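Slide 6. Grip loss in the Pemard runs (Siwan Rowlands)

Say first: all figures are from simulation. 2,444 attempts on the two-peg bar, 124 logged as dropped. The controller reported a good grip in every one of the 124.
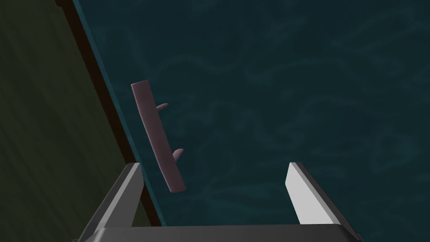
Cause: the grip check read finger position only. Fingers stopped short of closed counted as holding, whatever had stopped them.

Safety point: the arm then moved off at full speed. Eirlys Ruddock's change adds a force check before the lift. Rerun of 880 attempts still going.

Next: Utach cell, slide 7.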